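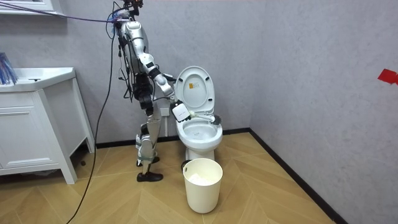 Brush in the bowl, bin full to the rim.

Jun 1, 2026

Bathroom day. I've been putting it off with real dedication, and the wastebasket kept score. A room this small shouldn't be able to produce that much crumpled tissue, but Tuấn has had his summer cold and I suppose it all has to go somewhere.

Started with the toilet on the theory that everything after it would feel like a treat. Lid up, seat down, then the inner rim, which is the part guests never look at and my mother always does. The label under the lid is still on. I've been meaning to peel it off since we moved in, and by July I expect to be meaning to again.

Yến called in the middle of all this to read me the water bill. 146 dollars. She read it twice, slowly, like a verdict. I said I'd look into it – I will not be looking into it.

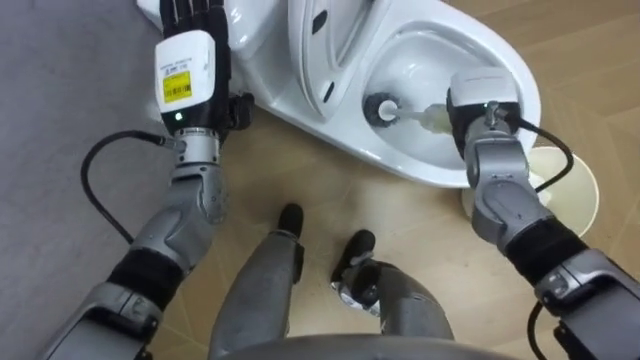

Do you do the bowl before the floor or after?
Before, always, so the drips land on a floor that's getting mopped anyway.

Viorica disagrees and has said so at dinner. She does the floor first, then the bowl, then the floor again, and considers this efficient.

Still to do: empty the wastebasket, wipe the vanity doors, find out what lives behind the pedestal. I gave the whole job 33 minutes in my head this morning. Had coffee on the strength of that and lost most of them.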